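Second rehearsal with Lilibeth

We had our second rehearsal on Sunday, in the back room of the music shop in Brurton. The piano there is an old upright with a slow repetition in the top octave, so anything fast and quiet up there has to be faked. I've stopped complaining about it. The rent is 80 for the afternoon and the heat works.

Lilibeth Cruzado is singing eleven songs in December and I'm playing for her. I had only worked with horn players before this, and singers breathe in different places. With a horn you can usually see it coming from the shoulders. Lilibeth hardly moves, so I've been writing her breaths into my part in pencil. By the end of the afternoon the Schubert pages were gray.

The one that gave us trouble was "Nacht und Träume." I had been practicing it too slow, mostly because I like how it sounds slow. She got through the first long phrase once at my tempo and asked if we could please not do that again. We moved it up a little and it was fine – better for the left hand too, which had been getting muddy.
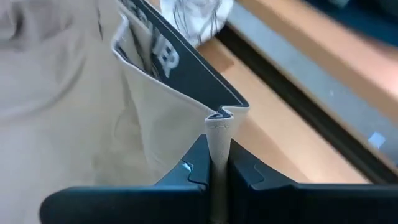 After the break we ran the Fauré group straight through. I turn my own pages and there's a bad turn in the second song, right where both hands are busy. Kazimiera Piątek, my old teacher, used to copy the top two lines of the next page and tape them to the bottom of the one before. I did that on Monday night and it works, although the paper curls.

We still haven't settled the encore. Lilibeth wants something in English. I want something short. Malte Ruppert sent over a folk song he arranged for her a few years ago, and the piano part is mostly open fifths with a nasty jump on the last page. I'll learn it this week and we can decide then.

The concert is in the hall at Lesomton, which holds 131 people. They have a decent grand, and Knut Engelhardt is tuning it that morning. I've asked for an hour alone with it before Lilibeth gets there, mainly to find out how far the lid should go up. My guess is the short stick.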